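How Do Small Shops Decide Where Things Go?

By Souad Bouzid and Marwa Metwally
June

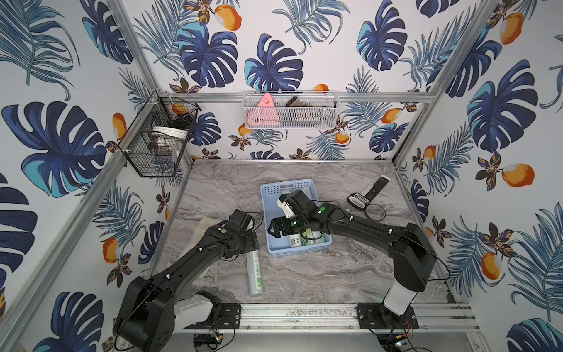

Marwa has worked the register at a corner grocery in Sowerby for two summers, and she kept telling me that people walk past the thing they came in for. We wanted to know if shelf height had anything to do with it, so that became our project!

The owner let us sit by the door with clipboards during the after-school rush. We wrote down what each shopper picked up first and which shelf it came from (top, eye level, knee level or floor). In the first week we left everything where it was. Before opening on Monday we moved the crackers and the tea down to knee level and put the canned beans at eye level, where the crackers used to be.

We watched 189 shoppers the first week and 145 the second. It rained a lot in week two, so the groups don't match as well as we'd like. The beans did so much better at eye level that the owner had to reorder, and we were thrilled. The tea surprised us, though. It sold the same from the lower shelf, and we think tea drinkers know what they want and will bend down for it. Crackers dropped, mostly with adults. Little kids found them right away!

If we did this again we would move one product at a time. We also had trouble agreeing on what "picked up first" meant when somebody grabbed an item and put it back, and we only settled that on the second day, so our earliest sheets are a bit messy. Marwa wants to try the freezer aisle next.

Contact: Souad Bouzid, Sowerby | © Souad Bouzid and Marwa Metwally | Back to top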